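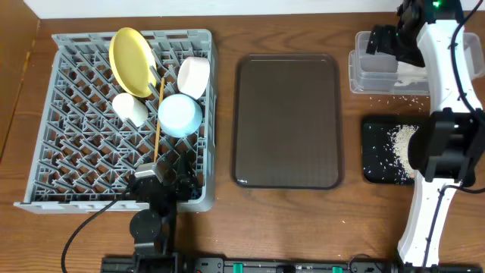

에크데일(Ekdale)까지 가는 버스는 한 시간에 한 대뿐이다. 홈페이지에는 "역에서 가까운 거리"라고 되어 있었는데, 역에서 내려 물어보니 걸어갈 생각은 하지 말라고 했다. 첫인상부터 좋을 리가 없다. 그래도 8월에 하루 시간을 비워 둔 터라, 다회용 식기 대여업체 브레어우드(Brerwood)의 공개 행사에 예정대로 다녀왔다.

먼저 내 입장부터 밝혀 두자. 나는 일회용품을 좋아하지 않는다. 집에서도 잘 안 쓴다. 그런데 '다회용'이라는 말이 붙으면 따져 보지도 않고 박수부터 치는 분위기는 더 불편하다. 그릇을 빌려주고, 걷어 오고, 씻고, 말리고, 다시 실어 나르는 데에도 물과 전기와 기름이 든다. 그게 얼마인지 제대로 보여 주는 업체를 아직 못 만났다. 이번에는 혹시나 했다.

행사는 오전 10시에 시작이라더니 10시 20분이 넘어서야 문이 열렸다. 입구에서 종이 명찰을 나눠 주고 커피를 줬다. 커피는 당연히 다회용 컵에 나왔다. 맛은 평범했고 컵은 두꺼웠다. 입술 닿는 부분이 두꺼운 컵은 튼튼하긴 해도 뭘 마시든 맛이 둔해진다. 이 얘기를 설문지에 적어 냈는데 누가 읽을지는 모르겠다.

첫 순서는 강당 발표였다. 화면에 제일 크게 뜬 숫자가 1,351이었다. 지난 한 철 동안 식기를 빌려준 행사가 1,351건이라는 것이다. 많아 보인다. 하지만 결혼식 한 건과 동네 반상회 한 건이 똑같이 한 건으로 들어간다. 행사당 평균 몇 벌이 나갔느냐고 누가 물었더니 "규모가 다양하다"는 답이 돌아왔다. 다양하니까 평균을 내는 것 아닌가. 그릇 하나가 평균 몇 번 쓰이고 버려지는지도 물었는데, 설계상 600회까지 쓸 수 있다고 했다. 설계상이라는 말은 실제로 600번 쓴 그릇을 보여 줄 때까지는 별 뜻이 없다. 실제 폐기 기록은 집계 중이라고 했고, 언제 나오느냐는 질문에는 내년이라고만 했다.

발표 자료는 깔끔했다. 초록색이 많았고 나뭇잎 그림도 많았다. 탄소 배출을 비교한 막대그래프에는 세로축 눈금이 없었다. 비교 대상이 어떤 일회용기인지도 적혀 있지 않았다. 종이인지 스티로폼인지에 따라 결과가 달라질 텐데 말이다. 뒷자리에 앉은 분이 작게 한숨 쉬는 소리를 들었다. 나만 그런 생각을 한 건 아닌 모양이다.

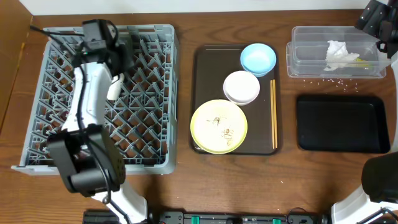
발표가 끝나고 세척동으로 이동했다. 신발에 덧신을 씌우고 머리에 망을 쓰는 데만 한참 걸렸다. 세척 라인에는 트륄리에(Trullier)라는 회사의 설비를 쓴다고 했다. 소음이 꽤 커서 안내하는 분 말이 절반쯤 안 들렸다. 들린 부분만 옮기면, 애벌 헹굼에 이어 본세척을 하고, 고온으로 헹군 다음 바람으로 말린다. 어느 업소용 세척기 안내문에나 나올 순서다.

내가 궁금한 건 건조였다. 플라스틱 그릇은 물기가 잘 안 마른다. 사기그릇은 달궈진 몸통의 열로 저절로 마르는데 플라스틱은 금방 식어서 물방울이 그대로 남는다. 집에서 식기세척기를 써 본 사람은 다 안다. 덜 마른 채로 포개서 상자에 넣으면 냄새가 난다. 작년에 지역 축제에서 받은 다회용 그릇이 딱 그랬다. 행주 냄새가 나는 그릇에 떡볶이를 담아 먹었다. 그 업체가 여기는 아니다. 그래도 물어볼 만한 일이다.

답은 "충분히 건조합니다"였다. 몇 분이냐고 다시 물으니 12분이라고 했다. 숫자가 나온 건 반가웠다. 다만 그릇을 어떻게 꽂느냐에 따라 12분이 넉넉할 수도 있고 모자랄 수도 있다. 컵이 제대로 엎어지지 않고 옆으로 누워 버리면 안쪽에 물이 고인다. 그릇끼리 기대면 닿은 자리가 안 마른다. 결국 꽂는 사람의 손에 달린 일인데, 발표에는 사람 손 이야기가 한 번도 나오지 않았다. 세척동에서 제일 바빠 보인 것은 그 사람들이었다.

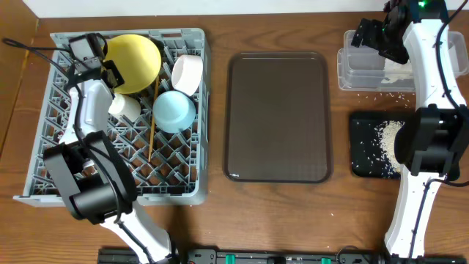 회색 식기 랙에 담긴 노란 그릇과 흰 그릇, 하늘색 그릇. 작은 흰 컵과 긴 나무 젓가락도 함께 있다.

나무 젓가락 문제는 따로 적고 싶다. 브레어우드는 수저도 대여하는데, 나무 젓가락을 다회용으로 돌리는 것에는 나는 반대에 가깝다. 나무는 물을 먹는다. 오래 쓰면 끝이 갈라지고 갈라진 틈은 씻기 어렵다. 금속으로 바꾸면 될 텐데 왜 안 바꾸느냐는 질문이 나왔고, 고객들이 나무의 느낌을 선호한다고 했다. 그렇다면 교체 주기라도 짧아야 한다. 주기는 "상태를 보고 정한다"고 했다. 누가, 어떤 기준으로 보는지는 듣지 못했다.

점심은 구내식당에서 먹었다. 방문객에게도 밥값을 받는데, 그건 괜찮다. 공짜 점심을 얻어먹고 나면 글이 물러진다. 메뉴는 카레와 양배추 샐러드였고 카레가 의외로 좋았다. 식판 대신 여기서 대여하는 그릇에 나왔다. 카레는 플라스틱 그릇에 노란 물이 든다. 내 그릇 바닥에도 옅은 얼룩이 남아 있었다. 위생에 문제가 있는 건 아니겠지만 돈 내고 빌리는 손님이라면 한마디 할 것이다. 이런 그릇은 어떻게 하느냐고 퇴식구에서 물었더니 직원용으로 돌린다고 했다. 그날 들은 대답 중에 제일 솔직했다.

오후에는 체험 시간과 납품업체 전시가 있었다. 전시장은 생각보다 작아서 십 분이면 다 돈다. 데샹(Deschamps)이라는 그릇 업체가 도자기 제품을 들고 나와 있었다. 무겁지만 잘 마르고 물도 안 든다. 담당자는 파손율 이야기를 꺼리지 않았고, 야외 행사에는 권하지 않는다고 먼저 말했다. 자기 물건이 안 맞는 자리를 먼저 말하는 사람 말은 나머지도 좀 믿게 된다. 대신 가격표가 없었다. 견적은 메일로 보내 준다는데 받고 싶지 않은 소식지도 같이 올 것 같아서 주소는 남기지 않았다.

체험 시간은 어린이용이었다. 그릇에 스티커를 붙이고, 그 스티커는 일회용이었다. 더 쓰지 않겠다.

나는 그 시간에 전시장 구석에서 랙에 관한 설명문을 읽었다. 사람들이 별로 안 보는 자리인데 내용은 제일 알찼다. 세척이 잘되느냐 마느냐는 기계값보다 랙의 간격과 그릇의 모양이 맞느냐에 더 달렸다는 것이다. 간격이 좁으면 깊은 그릇이 안 들어가고, 넓으면 납작한 접시가 쓰러진다. 그릇 종류를 늘릴수록 랙도 늘려야 하는데, 대여업체는 카탈로그를 풍성하게 보이려고 종류부터 늘린다. 브레어우드의 카탈로그도 얇지 않다. 설명문을 쓴 부서와 카탈로그를 만든 부서가 서로 이야기는 하는지 모르겠다.

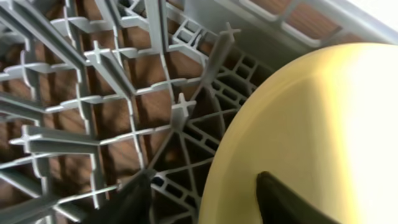

가까이에서 본 회색 플라스틱 랙과 연노란 접시. 그릇을 받치는 짧은 핀은 끝이 십자 모양으로 되어 있다.

마지막은 질의응답이었다. 질문 시간 20분 중에 앞의 10분은 인사말로 지나갔다. 그래도 쓸 만한 질문이 2개 나왔다. 하나는 수거 거리였다. 에크데일에서 먼 곳까지 그릇을 실어 나르면 이득이 어디서 사라지느냐는 것인데, 회사는 권역별로 거점을 두겠다고만 했다. 거점이 지금 있느냐고 하니 아직은 없다고 했다. 다른 하나는 분실이었다. 돌아오지 않는 그릇은 보증금으로 처리한다고 한다. 돈으로는 처리가 되겠지만, 돌아오지 않은 그릇은 그냥 아주 두꺼운 일회용기다. 분실률은 공개하지 않는다고 했다.

돌아오는 버스에서 받은 자료를 다시 읽었다. 친환경이라는 단어는 매 쪽에 있고, 물 사용량은 끝까지 없었다. 직원들은 친절했고 세척동은 깨끗했다. 내가 못마땅한 건 그쪽이 아니다. 잘하고 있다면 수치를 내놓으면 되고, 아직 모르겠으면 모른다고 쓰면 된다. 눈금 없는 그래프를 걸어 놓고 믿어 달라고 하니 멀쩡한 설비까지 의심스러워 보인다.

우리 동네 행사에 이 업체를 쓸 거냐고 묻는다면 지금은 보류다. 폐기 기록이 내년에 나온다고 했으니 그때 다시 보겠다. 혹시 공개 행사에 가실 분은 버스 시간표를 먼저 확인하시고, 강당 발표는 건너뛰더라도 구석에 있는 랙 설명문은 읽고 오시길. 돌아오는 막차는 생각보다 이르다.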